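4.3 末端工具对比试用：杆式推杆与二指夹爪
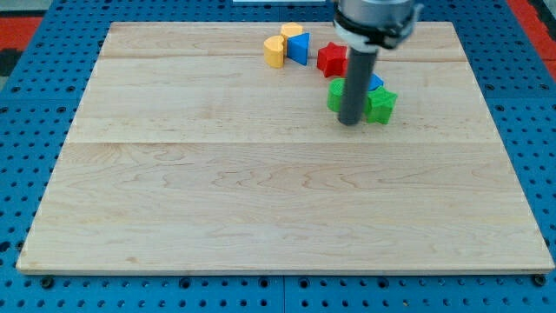 阅读时间：7 分钟

适用范围：Kutoro 桌面工作站，控制器为 Dekaler，配木制工作板。本节说明如何在同一块工作板上先后试用杆式推杆和 Noonan 二指夹爪，并记录可以相互比较的结果。机械臂的安装和上电见 4.1，相机标定见 4.2。

试用前准备

1. 将控制器切到“手动”，速度上限设为最低档。
2. 把木板平放在蓝色孔板台面上，近侧两端用螺栓定位。螺栓拧到木板推不动即可，过紧会使板面翘起。
3. 用干布擦净板面。细小的划痕和斑点不影响试用，有毛刺的地方应先打磨，否则积木推到该处会停顿。
4. 准备一组小积木，形状应包括星形、心形、三棱柱和圆柱。星形平放，心形竖放。
5. 把积木集中放在木板远侧，近侧留空，作为推送的目标区。

注意：3D 打印的积木表面有层纹，层纹方向会影响滑动。两种工具必须使用同一组积木，中途不要更换。

安装杆式推杆

6. 按下急停，确认控制器显示“已停止”。
7. 将推杆插入腕部接口，对准定位销，旋紧锁环。
8. 用手轻拉推杆，不应有轴向间隙。有间隙时松开锁环重装，不要用胶带或垫片补偿。
9. 在控制器的“工具”页选择“杆式”，核对工具长度为 238 mm。数值不符时不得继续。
10. 释放急停，手动将机械臂移到木板上方，使推杆竖直向下。

小心：工具长度填写偏小时，控制器会认为杆端比实际位置高，下降时可能直接顶到木板。更换工具后的第一次下降必须手动进行，一只手放在急停按钮旁。

设定推送高度

11. 在木板近侧的空白处缓慢下降，直到杆端刚好能压住一张打印纸。
12. 从该位置抬高 7 mm，保存为“推送高度”。
13. 分别在木板四角检查杆端与板面的间隙。四角差别明显时，先检查木板下是否夹有异物，再检查孔板是否水平。
14. 将杆端抬到高于所有积木的位置，保存为“移动高度”。在积木之间换位时一律使用移动高度。

说明：推送高度过高，杆端容易把竖放的心形积木推倒；过低，杆端经过木板拼缝时可能刮擦。上面的数值适用于随机附带的积木，自备积木应重新确定。

执行推杆试用

15. 在控制器中打开任务“单块推送”，选择一块积木作为目标。
16. 将推杆降到目标积木旁边。积木密集时，先选外侧的一块，给杆端留出下降的空隙。
17. 启动任务，观察积木是否沿直线移动，有无旋转、翻倒或带动相邻积木。
18. 每次结束后把积木放回原处，再进行下一次。全部共 72 次，各种形状平均分配。
19. 在 Closow 记录表中逐次填写结果：到位、偏转、翻倒或碰到其他积木。不要等全部做完再补填。

星形积木的凹角可以卡住杆端，推送时比较稳定；推在尖角上则容易转动。圆柱竖放时偏转不易看出，可在顶面用铅笔画一条线。三棱柱应推侧面的下半部。

换装二指夹爪

20. 把机械臂升到移动高度，按下急停，取下推杆。
21. 安装夹爪，接好线缆，并在前臂的线夹处留出余量。腕部来回转动时线缆不应绷紧。
22. 在“工具”页选择“二指”。推杆的推送高度不能沿用，须重新执行第 11 至 13 步，以指尖代替杆端。
23. 夹持力从最低档开始，逐档增加，到能提起积木且不打滑为止。
24. 使用同样的积木和摆放位置，执行任务“单块抓放”，次数与推杆相同。

注意：夹爪两侧都需要空间，积木彼此贴近时，手指可能无处下降。遇到这种情况记为“无法接近”，不要用手把积木分开后再试，否则两种工具的结果不能比较。

小心：夹爪闭合时不要把手伸入指间。取出卡住的积木前先按急停。

相机视角检查

俯视相机的画面中，竖直的杆会遮住正后方的积木。如果任务依赖相机定位，应在机械臂离开木板上方后再拍照，或者启用侧面相机。夹爪本体较宽，遮挡范围更大，检查方法相同。

若控制器报告“目标丢失”，先看目标是否被工具挡住，再看光照。顶部灯光应均匀，积木下方只留浅影。同色积木相距太近时，识别程序可能把它们合并成一块，可把识别阈值调到 84 后重试。两种工具须使用同一阈值，改动后已做的次数作废。

结果判读

只需平面移动、摆放又较密的任务，一般先考虑推杆。需要叠放、换向或越过障碍的任务应使用夹爪。两者到位次数接近时，比较单次用时和“碰到其他积木”的次数。记录表第二页有对照栏，按形状分列。

常见问题

推送过程中机械臂停止，显示“侧向力过大”：杆端可能抵在板面上，或者积木顶住了螺栓头。抬升推杆，检查推送高度和目标路径。

杆端位置每次都向同一侧偏：检查锁环是否松动，然后重做工具标定。

夹爪提起积木后积木倾斜：指尖没有对准积木中部。心形积木应夹两侧较宽处，不要夹下端尖部。

修订记录
2026年2月21日：增加第 13 步和识别阈值说明。编写：Didier Brunet；复核：Femi Afolabi。

下一节：4.4 工具标定数据的备份与恢复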